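Salt, Soap and Six Bad Dukes

My weakness is popular history, the fatter the better, and I've been this way since I was a kid reading about shipwrecks under the covers. So when a friend at the Queiroz bookstore pushed a paperback across the counter and told me it was all about one little harbor town and what it ate, I bought it on the spot (along with a birthday card I forgot to mail). I figured I'd get a pleasant weekend out of it. I read it in two nights and then started bothering people at dinner.

The book is The Trulport Table, by Shu-fen Chien, put out by Zukoretti in a handsome cream cover with an eel on the front. It covers the years when Trulport was run by a string of dukes, six of them, and every one a disaster in his own way. There's a duke who bankrupted the town buying swans. There's a duke who taxed soap. My favorite is the fourth, who was so afraid of poison that he lived on boiled eggs he peeled himself, and who made his whole court stand there and watch him do it!

You could write a perfectly good book about those men and their quarrels, and several people have. Chien goes down the back stairs instead and looks at the kitchen accounts. Who was paid for the salt? Why did the cook order so much mustard the winter of the siege? The dukes wander through, mostly asking when supper will be ready.
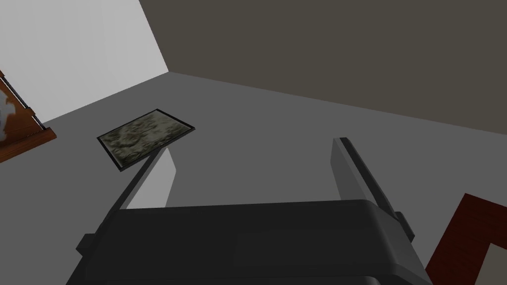
The eel chapter

I have to talk about the eel chapter. Everyone I've lent the book to wants to talk about the eel chapter.

The River Ilanon comes down into the harbor at Trulport, and for a couple of months every fall it was so full of eels that the town paid its rents with them. Smoked, salted, packed in barrels, hung off rafters. A widow near the fish steps owed her landlord 30 eels a quarter, and one year she brought him the lot alive, in a bathtub, on a handcart, during church. We know this from his complaint, and Chien prints the whole thing, two pages of outrage with the wet vestry floor coming up over and over. I laughed so hard I woke the dog.

But then she keeps following the widow. Most books would have used the bathtub and moved on. Chien finds her again in a baker's ledger, and again as a witness in a fight over a wall, and finally in a will, leaving her good kettle to a niece "on condition she visits the cat." I got a little weepy over that kettle, I don't mind saying. By then I knew that woman better than I know some of my cousins.

The writing is plain and quick. Chien likes a short sentence and she has a good ear for gossip. If I have a gripe it's with the middle section on grain prices, which goes on a while, and I did skip a table or two. The maps are also too small. I held one under a lamp with my reading glasses on and still couldn't find the tannery.

And I wanted more on the soap duke. He gets a dozen pages and then falls off a horse. What happened to the soap tax? Did people just stop washing? There's a footnote pointing to another footnote, and that one sends you to an archive.

I was curious enough about all this to write to the publisher, and the next thing I knew I had a phone call set up for Saturday at ten in the morning. I made coffee, lined up my questions and then forgot to ask half of them, because we got going on mustard.
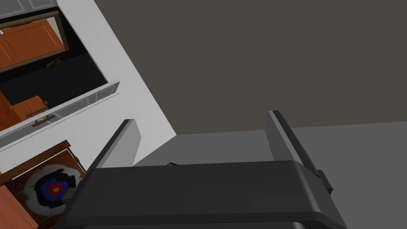
Shu-fen Chien told me the mustard was the start of the whole project. She had gone to the Trulport archive to look up a treaty, she said, and the clerk brought out the wrong box. Inside were kitchen bills, 2325 of them, tied up with string in bundles by month, and she sat down to read a few while she waited. The treaty never did get looked up.

"I kept thinking, who is eating all this mustard?" she said. "It was for the meat. They were down to old horse by January and the cook was trying to be kind."

She spent three years on those bills. She learned to tell the kitchen clerks apart by their handwriting, and she has opinions about them. One was careful and dull. One drew little fish in the margins when he was bored, and she suspects he was skimming off the butter money, though she couldn't prove it and so kept it out of the book. I told her I'd have put it in. She said that was why she had an editor.

I asked about the soap tax too, of course. It lasted until the duke's funeral, and the new man dropped it that same week, before he'd even moved his furniture in. There's a chapter on it that got cut for length, and she'd like to get it into the next edition along with a bigger map. I asked if the tannery would be on it. It's by the north bridge, she said, and it's on the one I've got, under the fold.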